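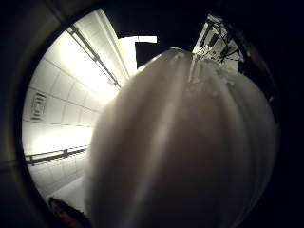 Skotdale prep room: second progress report on the handling trial

Prepared by Homa Shirazi for Shahram Talebi, Hadari Fund

Where we are

The trial is in its fifth month and we have spent slightly less than planned, mostly by failing to buy things on time. The tiled prep room at Skotdale is now the only site. Voda withdrew in January when their lease ran out, and took their good kettle with them.

Staff carry the hand-held gripper through an ordinary shift and do their usual picking up and putting down with it. The recordings go to Najafi, whose arm is meant to take over the heavier lifting from crate to bench. Of the 43 tasks on the original list, 11 have enough recordings to train on. Big ribbed and rounded shapes remain the slow part. Held close they block the view of nearly everything behind them, and the software then has to guess where the bench has gone. Najafi have asked for more approaches from the side.

What it has changed for the staff

Lifting complaints are down on the early shift, though two of the people who complained most have moved to the office, so please don't put that in a press release. The gripper is slower than a hand. Everyone said so in the first week and they were right. We now allow an extra half hour on recording days, paid, and the grumbling has shrunk to a normal level.

The greater worry was jobs. We held a meeting about it at 2 in the afternoon, which pleased neither shift. Management has since put in writing that no hours will be cut during the trial. Staff would like the same sentence without "during the trial" in it, and I have passed that on twice.

One welcome surprise: the prep team have started correcting Najafi's task list. Several steps described a way of working that was dropped years ago, and one described a trolley we have never owned.

Money

Underspent on equipment, overspent on wrist supports and gloves. I would like to move the difference across if you have no objection.

Next period

More side approaches on the large items. A first supervised run of the arm, with the early shift present and allowed to stop it. A written answer on hours after the trial ends.

H.S.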